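Week 6 notes: stock, reorder points, safety stock

Read before the seminar. Slides have the graphs, these don't.

Why hold stock at all. Demand comes daily, deliveries come in lumps. Supplier late, customer early. Stock sits in between and costs money the whole time (space, insurance, cash tied up, things going out of date).

Two questions every time: how much to order, and when. Students mix these up in the exam every year. Keep them apart.

How much. Big orders = few orders, low ordering cost, high holding cost. Small orders the other way round. Total cost curve is flat near the bottom so being a bit off hardly matters. Being way off does.

Running case is Preritz, mid-size wholesaler, buys filters from Sivelska. Orders 2000 units a time, sells 4000 a month. So two orders a month, average cycle stock is half an order, 1000 units. Check you can get that yourself from the sawtooth graph.

When. Reorder point = demand during lead time + safety stock. Lead time counts from the moment you place the order until the goods are on the shelf and booked in. Booking in gets forgotten. At Preritz it eats most of a day.

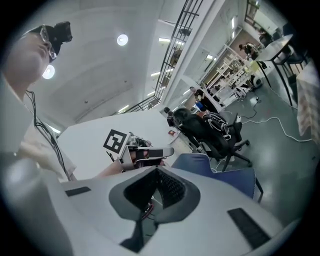
Safety stock is for variation only. If demand and lead time never moved you would need none. Preritz keeps 257 units, worked out from last year's weekly figures. Formula on slide 14, you need the standard deviation of demand over the lead time, NOT over the month. Common mistake, costs marks.

Service level: pick it first, then look up z. Going from 95 to 99 percent costs a lot more stock than going from 90 to 95. Have a look at the table and see how fast it climbs.

Second supplier question. Sayegh quotes a lower price but longer lead time. Cheaper per unit, more safety stock, more cash tied up. Work it thru both ways, the price gap may or may not cover it.

Stamance (the spreadsheet tool in the lab) does all this for you but you wont have it in the exam. Do at least one by hand.

For next time: problems 3, 4 and 7. Skip 5, the numbers are wrong in the printed version. Bring a calculator.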